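# The small-town cloud that won over the big end of town

Nov 11, 2022

Lợi Ngô still has the first rack he ever bought. It sits in the hallway of the Niken office with a fern on top, and if you visit he will show it to you before he offers you a coffee. I loved it. The thing is scratched to bits and it once ran the bookings for every caravan park on that stretch of coast!

Niken is up for best regional provider at this year's Hudon Cloud Prizes, and of the 112 entries I read as a judge, it was the one I kept going back to. Most entries told me how big they were. Lợi's told me what happens when a customer in a town of 300 people loses its link at harvest time – the packing shed keeps printing labels from a little local node, the orders queue up, and everything syncs when the line comes back. The growers don't have to do a thing.

The software behind that is called Lamix, and it came out of eight months of arguing (his word) between Lợi and his lead engineer, Rodel Galang. Rodel wanted every site to be able to run on its own for days. Lợi wanted a bill his customers could afford. They met somewhere in the middle, with a node that keeps only what that business touched in the past month and leaves the rest in the data centre.

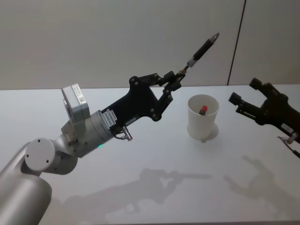

Rodel is wonderful company on the subject of queues. He drew me the whole sync process on the back of a lunch menu, then turned it over and drew the version they threw out in May. The old one tried to settle every conflict by clock time, and clocks in sheds drift badly. Now each record carries its own history, so two people can change the same order offline and the system will ask a person to choose only when it really has to.

"We get maybe one of those a week," he told me. "We used to get one before breakfast."

The other finalist in the category, Ranasinghe, deserves a mention too. It hosts records for small medical practices and has the clearest pricing page I've ever read – a single page, plain words, no asterisks. I'd happily see either of them walk off with it, and I've told both teams so.

What I like about this category is how close everyone is to the people they serve. When I rang the Niken support number without saying who I was, Lợi picked up himself, and spent ten minutes helping me with a router that had nothing to do with him.

The winners will be read out at the Hudon dinner, where 300 of us will be squeezed into a room meant for rather fewer. Rodel has already asked whether he can bring the menu.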